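7 min read

3.2 Floor surfaces and noise in shared workrooms

The survey covered 23 shared workrooms in the Prillness and Gukbridge districts, all of them let by the hour to more than one group of users. Complaints about noise had been logged in 19 of them during the year before our visits. In most of these rooms the complaint named footsteps, chairs or dropped objects, and speech came a distant second. We therefore recorded the floor covering of each room before any sound readings were taken, and asked the managers when it had last been replaced.

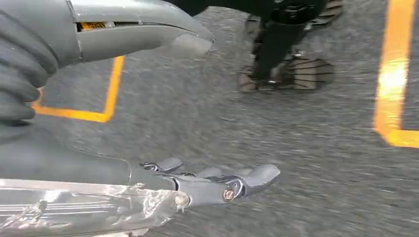 Does a soft floor covering make a shared room quieter for the people inside it?

It lowers the noise of impacts, such as heels and chair legs, but has much less effect on voices, which depend more on the ceiling and walls.

Managers did not always draw this distinction. At the Plitgate site a new covering was laid in October after repeated complaints about telephone calls, and the complaints went on through the winter. The users' replies, 337 in all, show the same pattern elsewhere. Those who worked beneath another occupied room were the most likely to report an improvement after a change of floor – those who shared a room with talkers were the least likely. 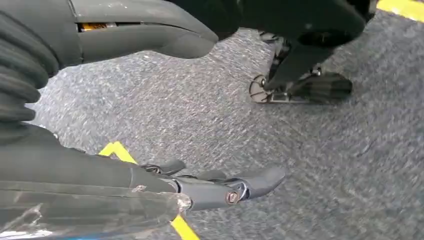
Figure 4. Dark ribbed cover and rounded housing of an arm.

Upkeep was the second matter raised by managers, and it bears on noise more than is often supposed. A worn covering loses its thickness first along the main walking routes, where the sound of footsteps is greatest. Wear of this kind is easily missed, as light marks on a smooth surface may be seen only where the light catches them, as with the faint scuffs on the upper housing in Figure 4, and a flattened pile shows even less. We followed the Patrício schedule, which calls for inspection by hand at 40 points in each room, and compared the results with the managers' own records. The two agreed poorly in the older buildings. Readings from those rooms are treated separately in the next section.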